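3.2 The board and its small parts

Anyone who has spent an evening with a bag of fittings and a sheet of instructions will know that the parts themselves are seldom the difficulty. The difficulty lies in where they are put down while the work is going on. For this part of the study we were interested in that rather homely question, and we gave a good deal of thought to the board on which small parts are laid out, a thing most workshops own and very few have ever written about.

Our first boards came from the Kadau workshop, where they had been in daily use for years, and they taught us a great deal before we had measured anything at all. People there liked a pale surface on a dark table, and they liked the board to lie with its longer side running away from them, so that the nearest parts could be picked up without reaching over the others. We kept both habits for the Jalalska layout, which is the one used in the rest of this paper (Figure 4).

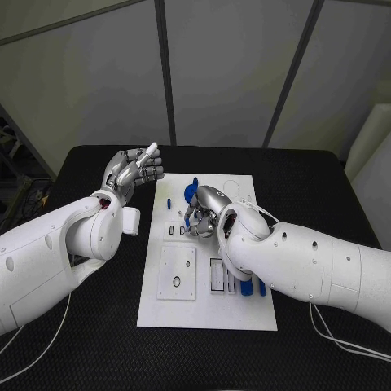 Figure 4. The white board on the black work table, with a white rod held above it and a blue, round, knob-like part standing upright.

Does it matter whether a part stands up or lies flat? It matters most for round parts, which wander off when laid on their sides and stay put when stood on end, and it matters rather less for anything with a flat face of its own.

We should say a word about wear, too, as it came up in nearly every conversation we had during April. A board that is used properly will pick up faint grey marks, and we were tempted at first to replace ours whenever they began to look tired. The people at Clallon talked us out of it, quite kindly, by pointing out that a slightly marked board is still perfectly easy to read, and that a brand new one makes everybody nervous of scratching it! We have therefore left the scuffs alone, and clean our boards only with a soft dry cloth at the end of a session.

Rods asked for a little more patience. A long thin part is easily picked up by its middle and much less easily set down by its end, so the Roy layout, described in Section 3.3, gives rods 40 mm of clear space on every side. Smaller pieces manage happily with much less.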